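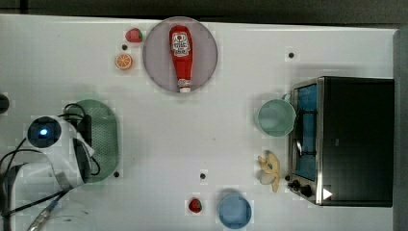
2. Planning the cell before you order

Complete this section before you send the order form to Dukbridge. Changes made after the order is confirmed are charged separately.

2.1 Working out the budget

1. List every item the arm has to handle, including plates, bowls and cups. Note the widest side of each one.
2. Compare the list with the gripper table in Section 6. If an item is wider than the opening shown there, price the wide fingers as a separate line.
3. Measure the table you plan to use. If you need a new one, get a quote for the top and the frame together.
4. Add 2 spare sets of fingertips per arm.
5. Set aside around 10 percent of the total for cables, clamps and adapters.

Note: Play food and empty bottles are enough for the first trials. Do not budget for real groceries at this stage.

2.2 Table layout

6. Mark out the space for large items first, then place the smaller ones within reach of the arm.

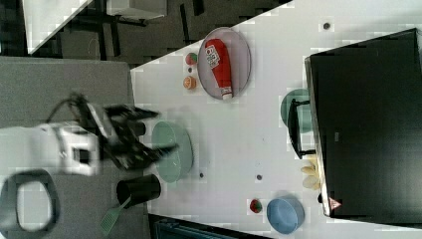
Figure 2-1. Gripper beside a pale green bowl, with plate, bottle and toy fruit on a white table.

7. Draw the layout to scale and attach it to the order form.

Caution: Allow for the cables when you measure. They must not be pinched between the arm and the table.

Send layout questions to Kerubo Obura at the Dukbridge planning desk. Orders received by the end of August ship with the current price list.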